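The case against the free returns label

Every few months another store tells me returns are free. I've stopped believing it. My last order from Zomcombe was a desk lamp at the wrong color temperature, and sending it back cost me an evening, a walk to the drop-off in Gretport and 18 days of waiting for my own money. 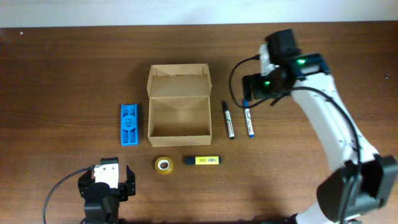 The store calls this convenience. Maybe it is, for them. They held my refund interest-free while the tracking page said "processing," and then they emailed me a survey with five stars already filled in.

I did the dull thing and compared prices. The lamp was 18 dollars cheaper at the hardware place on Avon Street, which charges for returns and says so on the receipt.
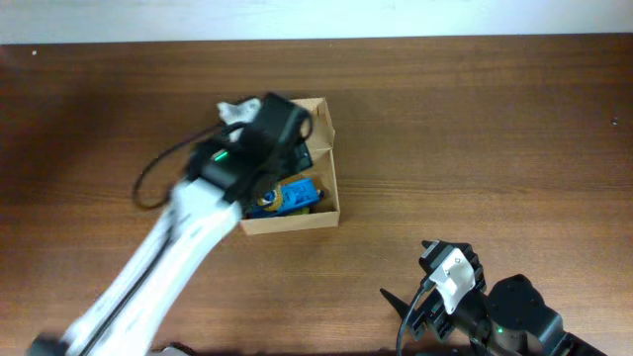 So who pays for the free label? I suspect it's everyone who keeps what they buy – which most months means me. I asked Zomcombe for a breakdown and got a link to their help page. I'm still waiting on a human.

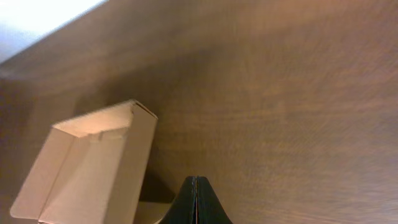
Gerd Thiele wrote in to say I'm being unfair, that the nearest store to him is two hours away and he'd gladly pay a bit more on every order to skip the drive. Fine. Then print the bit more on the invoice and let him choose it.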